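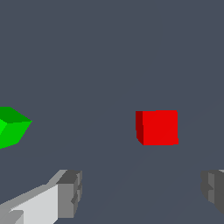
Mernwood, 3 December 2021

Bench 2, kitting cell. Continues from the last entry on the pick order problem.

Simulation only today. The arm on the shop floor is still waiting for its fence interlock, so the grasp work stays on the two-cube setup: red and green on a plain floor, parallel gripper, wrist view plus the outside views. Red stands for the part wanted in the kit, green for the one beside it that must be left alone. On the real bench these will be the Kaller valve bodies and the spacer blocks that share a tray with them.

Settings as before except:

Approach height raised.
Closing speed halved over the last part of travel.
Green cube yaw now random on every reset. Red left nearly square to the gripper for this batch, random from the next one.
Timeout per attempt unchanged.

Ran a batch of 200 attempts before lunch. Went through the failures by hand afterwards. Most are the same fault as last time: the hand comes down with the target off centre between the fingers, one fingertip lands on the top face and the attempt aborts on contact force. A few are a different thing. The controller reaches the pre-grasp pose, waits, and never commits. The log shows the pose estimate for the target flickering by a small amount, always enough to reset the settle timer. I have widened the settle tolerance and will see whether the two faults trade against each other.

The wrist view is coarse. Cube edges come out stepped, and when a neighbour is only partly in view the estimator still tries to fit a whole block to it. Changed it to discard any fit that touches the image border and carry the last good estimate from the outside view. Check that this does not hide a neighbour that has been knocked.

Oddur Fogh came up from kitting to look at the sequence. He has run the kit bench on the early shift for longer than I have been in the building, and I wanted his opinion on the pick order before it is fixed. Notes from that, more or less as he said them:

1. Nobody on the bench picks in drawing order. They take the valve body first and put it down at the left of the kit tray, then use the free hand for spacers while reading the next line of the ticket. A one-handed machine gains nothing from copying this. Drop the two-hand order from the spec.

2. When the tray is nearly empty people tip it. The last parts slide to the near edge and can be picked without reaching. The arm cannot tip anything. Either the tray is swapped with parts still in it or we need a fixed slope under it. He prefers the slope. So do I, but it puts every part at an angle and the grasp planner currently assumes a flat floor.

3. Burrs. The pickers find them by feel and put the part in the red bin without breaking rhythm. This is written down nowhere. It is not in the work instruction and not in the time study. If the arm takes over valve bodies, that check disappears from the bench and turns up at assembly, where a burred body costs a seal.

Point 3 is the one that matters. I had the bench down as a pick-and-place job with an average cycle, and in fact it has an inspection step folded into it. Reject counts for kitting are low because the bin is emptied at shift end and weighed together with the packaging scrap. We have no number to design to. 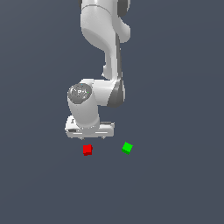 I have asked for the red bin to be kept apart and counted from now until the fence work is finished. That should give a rate for each part type. The count sheet goes on the Naidoo rack by the bench, not on the terminal, as the terminal logs out every time gloves come off and go on again.

Who does what once the cell is live. Present plan from Flovska, who are supplying the cell, shows one operator loading trays and clearing faults, and the second kitting post moved to goods-in. Oddur went through it line by line and disagreed with two of the entries.

Tray loading is shown as an idle-time task. At 3,000 parts a shift it is steady work, with the trays arriving in stacks and each liner to be pulled. Whoever has it will not also be free to clear faults at the response time in the plan.

Fault clearing is shown as pressing reset. With the present contact-force abort, the part under the fingertip has usually moved, so the operator has to open the gate, put it square, close the gate and acknowledge. I timed a mock-up of this with an empty tray and a taped line for the fence. It is slow, and it is dull. If the abort rate on the floor is anything like this morning's, the person on that post spends the shift walking to a gate.

This changes what I should be working on. I have been tuning for cycle time. Abort rate has more effect on the operator than a faster approach does, and a failed grasp that the arm can retry by itself costs nobody a walk. Plan is to let the hand back off, look again from above and try once more before raising a fault. The slower closing speed stays.

He also asked whether the pickers would be able to set the pick order themselves. The Flovska panel has it behind the engineer login. No technical reason for that – the order is a table of part types and positions, and the planner rejects anything unreachable. I will ask for it to be moved to the operator level. Training is down for April at present, and if they are to edit the table it needs a half day more than is booked.

Second batch, 200 attempts, started after he left. Retry enabled, wider settle tolerance, border fits discarded. No hangs at pre-grasp so far in the part of the log I have read. Retries look sensible where the target has only been nudged. Where the target has been pushed up against its neighbour the retry fails the same way, fingers open too wide to go between. Needs a narrower opening on the second try, or a sideways approach. 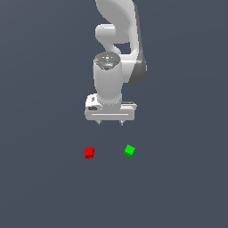 Outside view, gripper open over the floor, neither cube held.

To do:

Slope under tray: model it as a tilted floor, rerun with both cubes yawed.
Opening width as a planner variable instead of a constant.
Write up the burr check as a step in its own right and send to assembly for comment. Oddur to read it first.
Ask Flovska about the login level and about a gate switch that can be reached from the tray side.
Put the abort count on the front page of the batch report, above cycle time.
Fence date still open.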